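Open day at Stakon: teaching grippers by hand

8 February 2019

Stakon opened its Godport workshop to visitors for one afternoon, and the hand-held gripper bench had the longest queue. We spoke to the engineer who runs it, before the doors opened and again once the last group had gone through. The company asked that staff be identified by role only, so she appears here as the lead engineer.

Stakon makes end effectors and the software that goes with them, mostly for firms that handle light goods in small batches. The Godport site has four work areas. Two were closed to the public. The third had a conventional arm loading trays behind a guard, and the fourth had no arm at all, which puzzled several people who had come to see one.

"People look for the robot first," the lead engineer said. "They see two grippers with a person on the end of them and assume we are still setting up. The person is the part we are interested in. If I want an arm to pick up a cup the way a person would, I need a record of somebody doing it with the same fingers the arm will have."

The method is called Kudum inside the company, after the software that stores and sorts the recordings. An operator holds one gripper in each hand and carries out a short task. Position and jaw opening are logged throughout. The recordings are then checked, trimmed and used to train a controller. According to the lead engineer, the grippers went through six versions before the team stopped changing the strap.

"The strap took longer than the jaws. If it is loose, the gripper rolls in the hand and the angle you record is wrong by a few degrees. If it is tight, the operator wants a break after ten minutes. We tried a rigid cuff at one point and people hated it."

Does the operator need to be trained?

"Less than you would think, but more than none. The usual mistake is speed. A new operator moves at the speed of a bare hand, and the fingers arrive before the eyes have judged the distance. We ask for about half that. The second mistake is using the idle hand to help. If the task is for one hand, the other has to stay out of it, and that is surprisingly hard to keep up."

The demonstration was kept simple. The operator worked seated at a table covered with a white board, and visitors stood on the far side of a rope. Small items were brought out one at a time. There was no commentary during a task, and questions were taken between them.

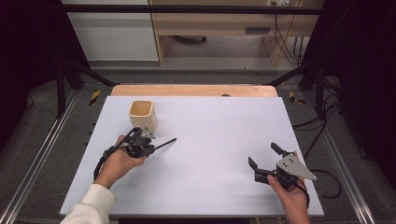 The cup task at the hand-held gripper bench, Godport.

The cup caused more discussion than the engineers had expected. One visitor, who said he worked in packaging, asked why anybody would start with something so easy. The lead engineer did not accept that it was easy.

"It has tapered walls. Grip near the rim and a parallel jaw touches along a line instead of a face. Squeeze harder and the cup climbs out of the fingers. A person corrects for that without thinking, by tilting the wrist slightly. We did not program the tilt. It was in the recordings, and we noticed it when we plotted them."

She was more guarded about results. The current training set for cups and similar open containers holds 332 recordings, made over several weeks in October and then left alone while the team worked on calibration. She declined to give a success rate for the arm, on the grounds that it would be measured on the company's own bench with the company's own cups.

"I could quote you a number and it would look good. Move the table to another room, change the lights, and it would be a different number. We would sooner have a customer bring a box of their own parts and watch what happens."

Lighting came up several times. The bench is kept away from the windows, and the white surface was chosen after a wooden one gave trouble. On bare wood, she said, the software had difficulty finding the edges of pale objects, and brown card was worse. White is far from perfect with a cream cup, but the shadow at the base is usually enough to separate the two. A mid-grey surface is next on the list to try.

Cables were the other recurring subject. Each gripper is wired, and a visitor with a background in machine tools asked whether a wireless version was planned. The answer was that one had been built and put aside.

"It worked. The delay varied, though, and we were matching two grippers to each other as well as to the cameras. With a cable the delay is always the same and you can subtract it. You do have to learn where your cable is. Operators get used to it in a day or so – they start routing it away from the work before they pick anything up."

The metal parts fitted to the top of the grippers also drew questions. She described them only as mounting hardware and said the arrangement was still being altered from one build to the next, so there was little point in anyone copying it down.

Some of the floor equipment has come from Schwerdtfeger, a supplier Stakon has used since it moved to Godport. The benches are built in-house from aluminium section. This is partly a matter of cost, and partly so that a bench can be taken apart and put up at a customer's site. The lead engineer put the rebuild time at almost 11 hours for two people, of which most is levelling and measurement.

"Bolting it together is the short part. Then you have to prove that it is in the same shape as it was before. If one rail is two millimetres out, every recording you make on it is two millimetres out, and you will not see that by looking."

We asked what the company hoped to get from an open day, given that little of this is ready to sell.

"Objects, mainly. We asked people to tell us what they pick up at work that a machine cannot. I was expecting fabric and cable, and we did get those. We also got wet labels, egg trays, and the little plastic bags that screws come in. The bags were mentioned by three separate people. I have put them on the list, though I am not looking forward to them."

Visitors were not allowed to try the grippers during the main sessions. A short hands-on period was held at the end for those who had booked, using an older pair with the logging switched off. We took a turn. The grippers are lighter than they look, and the jaws respond to a small movement of the fingers. Judging depth is the difficult part. Our first attempt closed on air well short of the target, and the second pushed it across the board. The third held.

The lead engineer said that this was normal and that she would have deleted all three.

Stakon intends to hold another open afternoon at Godport once the mid-grey surface has been tested. Places will be limited to the same number per group, and anyone wanting to bring a sample part should write to the workshop beforehand with its size and weight.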